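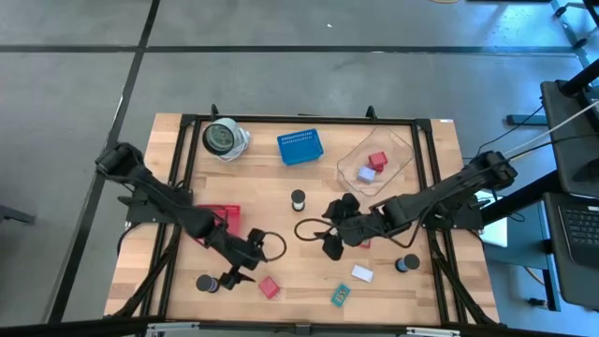
Scoreboard ticket: wrong inning totals at Kowalczyk Field
Opened by Etelka Jakab. The run totals on the outfield board stopped matching the scorebook in the fourth inning of the second game of the April doubleheader. The hits and errors columns stayed right all game. The controller is a Zurnex unit in the press box, linked to the board by 200 feet of buried cable. I brought the controller back to the shop to test it with a short lead. We keep a roll of tape and a small coil of white cable on the wood tabletop, and a coil like that is long enough for a bench test. Game one was fine from first pitch to last out.

What we saw
Bottom of the fourth, home team scores 2. Operator enters 2. Board shows 2 in the inning box, but the total goes from 3 to 8. Operator clears the inning and enters it again. Total stays at 8. We turned the board off between innings and had the announcer read the score for the rest of the game.

Reply from Vilmos Lakatos, 9:40 a.m.
Did the operator start a new game from the menu after game one, or just zero out the innings by hand? On this model those are different. Zeroing by hand leaves the old extra-inning boxes in memory, and they get added back into the total when the fourth inning closes. Game one went ten, right?

Reply from Etelka, 10:15 a.m.
Game one went ten, yes. Visitors scored once in the tenth and we scored 2 to win it. The operator zeroed by hand. But if that's the cause, the total should be off by 2, and it was off by 3. The visitors' total was off too, by 1, which I only noticed when I went back through the scorebook.

Reply from Vilmos, 11:05 a.m.
The visitors' number fits. For the home side, check whether anything was entered in the ninth of game one and then corrected. A corrected entry can be stored twice on the older software. What version is on the startup screen?

Reply from Etelka, 1:30 p.m.
Version 70. The operator says he put a run in the ninth by mistake on a fly ball that was caught, then took it off. So that's the extra one.

Steps tried at the shop
1. Connected the controller to the spare display panel with the short lead. Entered game one from the scorebook, all ten innings, including the mistake in the ninth and the correction. Totals were right.
2. Zeroed the innings by hand and entered game two. Home total jumped to 8 in the fourth, same as at the field. Visitors were off by 1.

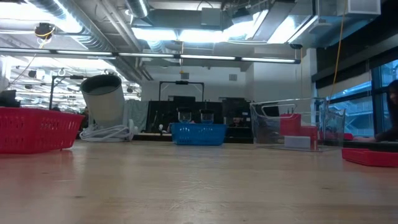 3. Cleared everything and entered game one again. This time used New Game from the menu before game two. Totals were right through all seven innings.
4. Repeated step 3 with the power pulled between games. Same result.

Still open
The cable and the board are not at fault, so the field crew can leave the junction box alone. Vilmos is asking the vendor if a later version fixes the stored correction. Until then, operators have to use New Game between games of a doubleheader. I'm adding that to the card taped inside the press box cabinet.

Status: waiting on vendor. Controller goes back to the press box before the Hilen series.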